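Workshop Tips: Getting a Two-Armed Robot to Handle the Dishes
Filed under: Software, Odds and Ends
Tips collected by Fares Nseir

My wife's view is that I have spent a winter teaching a robot to do what a sponge and ten minutes would do. She has the facts on her side. If you are on the same road, these tips may save you an evening or two.

Clear your home pose before anything else
Every session should begin from one saved pose, loaded from a file you never edit by hand. I edited mine by hand. The left wrist went looking for the ceiling. Keep a dated copy in a second folder and make the start script refuse to run if the two don't match.

Squeeze to engage, let go to freeze
Map the arms so they follow the hand controllers only while a trigger is held. When you release it, the software should forget where your hands are and measure fresh the next time you squeeze. Skip this and the first sneeze gets copied faithfully at both ends. Rami Saliba wrote our version in one Saturday and has been insufferable about it.
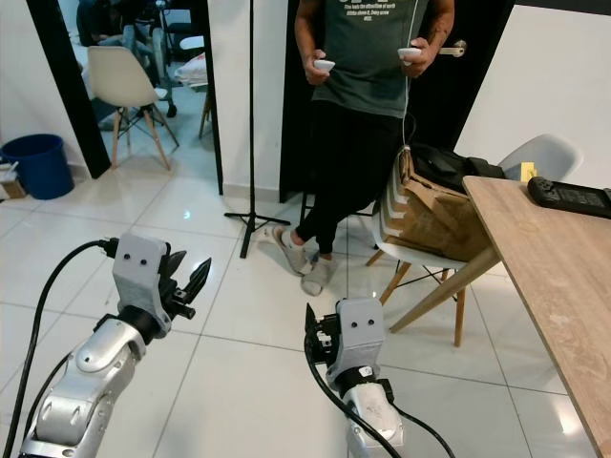

A controller in each hand. Slippers are fine, tile floors are cold.

Scale your hands down
One to one sounds right until you try to pick up a plate. We run translation at a bit over half and leave rotation alone. Put the number in the config file with a comment saying who changed it last, or you will change it back and forth all week, each of you certain.

Give the wrist camera its own exposure
Auto exposure is lovely for birthdays. On a wrist it chases every shiny thing on the table and the picture pumps bright and dark while your plate detector has a nervous breakdown. Lock it. Keep the shutter short too, and turn up the room lights to pay for it. If the background smears whenever the arm moves, your detector is guessing.
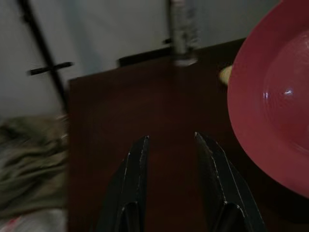
Wrist view, fingers open, red plate off to the right.

Find the rim, forget the plate
I spent ages fitting a full ellipse to every dish. The gripper only needs a piece of rim and the direction it runs in. Fit a short arc, aim the fingers across it, and let the rest of the plate come along as a passenger. Glossy plates also throw a white glare spot that any simple blob finder will adore. Mask out blown pixels first. Ours was once so fond of the glare that it tried to pinch it.

Plan for what you're carrying
Once a plate is in the fingers, the planner has to know the arm just got wider. Attach a flat disk to the gripper in the collision model, a little bigger than the real thing, and drop it when the fingers open. Otherwise the other arm will plan a beautiful short path straight through dinner.

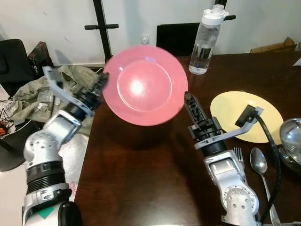 Left arm has the plate by the rim, right gripper open beside it.

Name your logs like an adult
I have 711 recordings and for a while the best of them was called final_good_2. Use the task, the dish and a running number. Write a one-word result at the end of each file (ok, drop, stuck) while you still remember. A search through "drop" on a bad evening is very educational.

Leave forks for last
Thin and shiny, flat on the table. I have no tip. If you do, write in.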